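Detector de metales de mano Brinidura G
Ref. Gornby 398
Accesos y control / Detectores portátiles

El Brinidura G es un detector de mano para controles de acceso en juzgados, estaciones de autobuses, salas de conciertos y edificios públicos. Avisa por sonido, por vibración o solo con luz, y el modo se cambia con un interruptor lateral que puede manejarse con guantes. Tiene 4 niveles de sensibilidad. El más bajo ignora botones y cremalleras; el más alto detecta una llave pequeña y conviene reservarlo para una segunda comprobación.

Guarda en memoria las últimas 500 alarmas con la hora y el nivel de sensibilidad. No lleva cámara ni micrófono y no recoge ningún dato de la persona. El registro se descarga por cable al programa Vakcombe, incluido en el precio, y sirve para responder a reclamaciones o para ver si un puesto está dando más avisos de lo normal.

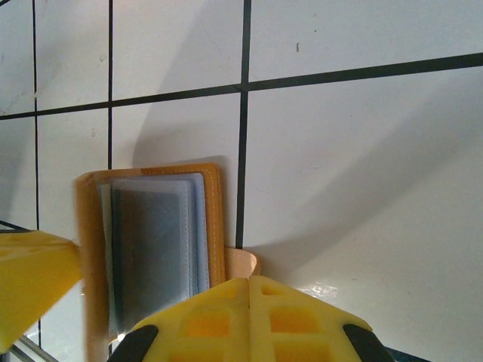 Tarjetero de piel con fundas transparentes

Qué incluye
Detector, batería recargable, base de carga, cable de datos, funda de cinturón y hoja de uso plastificada. La pieza de prueba se pide aparte.

Antes de cada turno hay que pasar la pieza de prueba por las dos caras de la pala. Si el aviso no salta, el equipo se retira y se anota en el parte. Recomendamos dejar el nivel fijado por el responsable del acceso — se bloquea con un código — para que todas las personas de la cola pasen con el mismo criterio.

El detector solo señala metal. No distingue un objeto prohibido de una hebilla, y una alarma no autoriza por sí misma a registrar un bolso. Eso depende de la normativa del recinto y de la habilitación del personal.
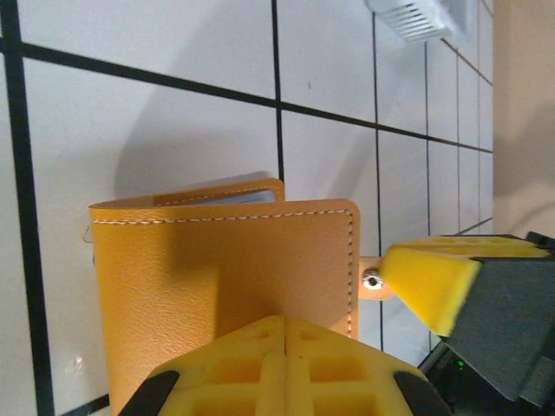
Yae Takeda pregunta en las opiniones si el registro puede desactivarse del todo, porque en su centro no quieren conservar ni siquiera las horas. Sí se puede: en el menú de Vakcombe, apartado Memoria, opción Sin historial. Las alarmas siguen sonando igual y al apagar el detector no queda nada guardado.

Otra opinión, de Joaquín Troncoso: la vibración va bien en una sala ruidosa, pero la funda se queda justa con la correa puesta. La funda ancha está disponible como recambio.

Marcapasos e implantes
El campo que emite es débil, pero quien lleve un marcapasos o un desfibrilador puede pedir un control manual y no tiene que enseñar un informe médico a la vista de la cola. La hoja de uso lo recoge y trae un texto breve para colocar en la entrada.
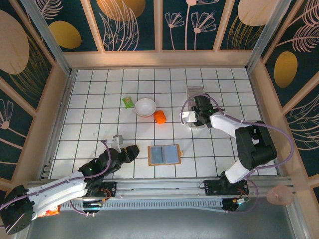 Nicanor Riquelme

Garantía y servicio
La garantía es de 2 años y cubre la pala, la electrónica y la base. La batería queda fuera si se ha abierto el compartimento sellado. Las revisiones se hacen en el taller de Salazar; durante la reparación se presta un equipo equivalente a los clientes con contrato de mantenimiento.

En agosto el taller cierra y los envíos salen con retraso. Para pedidos de varios puestos, escribir a Pilar Mansilla indicando el tipo de recinto y si hace falta formación para el personal.

Recambios: batería, base de carga, funda ancha, correa, pieza de prueba.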